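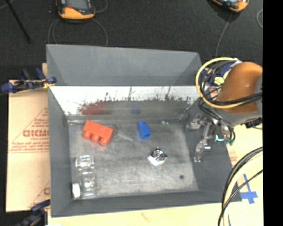

The Climbridge parish collection consists of 600 loose items held by the local history society, most of them photographs, rent books, school registers and letters. Our project set out to test whether a small group of students could list, scan and describe part of this material to a standard the society could carry on using after we left. Before any scanning began, each of us wrote a trial record for an unrelated object, so that differences in wording would show up early. The trial object was a toy building block, red-orange, lying in a grey open-topped bin with a scuffed floor. One of us entered the colour as "red", another as "orange", and two recorded the bin as part of the object. The field guidance was rewritten on the strength of this, with a fixed colour list and a separate field for housing.

1. Scope

The society's holdings had been listed once before, on index cards, and the cards no longer matched the boxes. We agreed with our supervisor, Yolandi Moodley, to work only on the material relating to the Munteanu brickworks and the terrace of workers' houses at Ondton. This came to 181 items in seven boxes. Oral recordings were left out, as was anything with living persons named in a medical or school context.

2. Method

Work was split into listing, scanning and description. Siyabonga Naidoo and Mehwish Afridi did the listing. Each item was given a running number in soft pencil on the back, lower left, and the old card number, where one existed, was kept in a second column. Kagiso Coetzee scanned all flat items at 600 dots per inch and saved them as uncompressed files, with a smaller copy for reading on screen. Bound rent books were photographed page by page on a copy stand, as the spines would not open flat.

Descriptions were written by Jacobus Du Plessis and checked by whoever had not handled the item. A record had to give a title, a date or date range, the place, the type of item, its condition and the source of any name. Names written on the back of a photograph were copied as spelled. Where a caption and a rent book disagreed, both were entered and the conflict noted.

Records were kept in Grondero, the catalogue software already used by the society. It does not accept date ranges, so a range was entered as its earliest year with the full range in the notes field. This makes sorting by date unreliable for undated photographs.

3. Results

All items in scope were listed and scanned. Full descriptions were finished for all but 18, which are letters in a hand we could not read with enough confidence. They have a short record and are marked for review.

The rent books allowed us to place tenants in numbered houses at Ondton for most of the period covered. House numbering changed once, and the two series overlap. A table matching old and new numbers is given in Appendix B.

4. Problems

Checking took longer than writing. The backlog was cleared in July by pairing one describer with one checker at the same table. Two photographs were scanned twice under different numbers; the second number has been retired and must not be used again.

The file names include the box number. If the society reboxes the material, the names will be wrong, and we would now leave the box number out.

5. Handover

Files and a copy of the catalogue were passed to the society on 16/08/2024. The field guidance, including the colour list, is in Appendix A. Appendix C lists the retired number and the letters awaiting review.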